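Reading the floodplain from orbit
2021-11-19

The flood maps used by most small councils in the Dramville catchment are old, and several predate the current levee alignment. Redrawing them by ground survey is slow. A group led by Delwyn Pomare has spent the past two wet seasons testing whether a segmentation network trained on radar imagery can do part of the job.

Radar was the obvious choice of sensor. Optical satellites lose the ground under cloud, and cloud is what floods arrive with. Synthetic aperture radar passes through it, and open water returns a dark, flat signal that is easy to separate from pasture. Flooded scrub is harder. The signal bounces between trunks and water surface and comes back bright, so a simple threshold labels it dry.

The training set, known internally as Nevholm, holds 3000 tiles, each labelled by hand at a ground resolution of 15 metres. Veikko Kuusisto wrote the labelling protocol. Annotators mark three classes – open water, flooded vegetation and dry land – and leave doubtful pixels blank. Blank pixels are excluded from the loss.

The model is a conventional encoder-decoder with skip connections. A larger transformer variant was tried in January and dropped. It scored slightly better on open water, no better on vegetation, and would not fit on the hardware the councils own.

Where it fails

Validation used 53 gauge sites held out of training. Errors cluster in two places: steep gullies, where radar shadow resembles water, and irrigated paddocks near Grimshaw. Adding a terrain layer removed most of the shadow errors. The paddocks remain a problem.

"A rice bay is flooded. It just isn't a flood," says Keith Ngata, who reviews the outputs against council records.
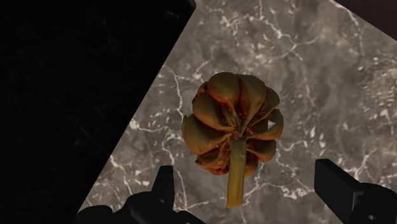 What councils receive

Output is a polygon file with a confidence value per polygon, in a format that existing planning software opens without conversion. Code and weights will be released under an open licence once the paddock class has been relabelled.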